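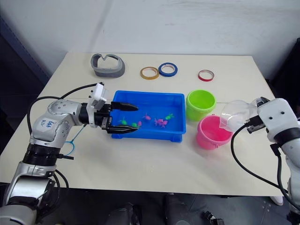

Die Wasserwerke Wiltolwood haben im Ortsteil Marar die Rohrnetzspülung umgestellt. Gespült wird in Abschnitten von 400 Metern, jeweils ab 22 Uhr. »Maßgeblich ist die Fließgeschwindigkeit, die Dauer ergibt sich daraus«, erklärt der Netzmeister. Bei Leitungen DN 100 gelte ein Mindestwert, darunter blieben Eisenablagerungen liegen.

Die Trübung misst ein Gerät der Firma Anard am Hydranten. Wie oft wird abgebrochen? »Selten. Meist klemmt ein Schieber, dann verschieben wir den Abschnitt.« Der Bereich Hascombe folgt im Juni, zunächst mit 8 Abschnitten.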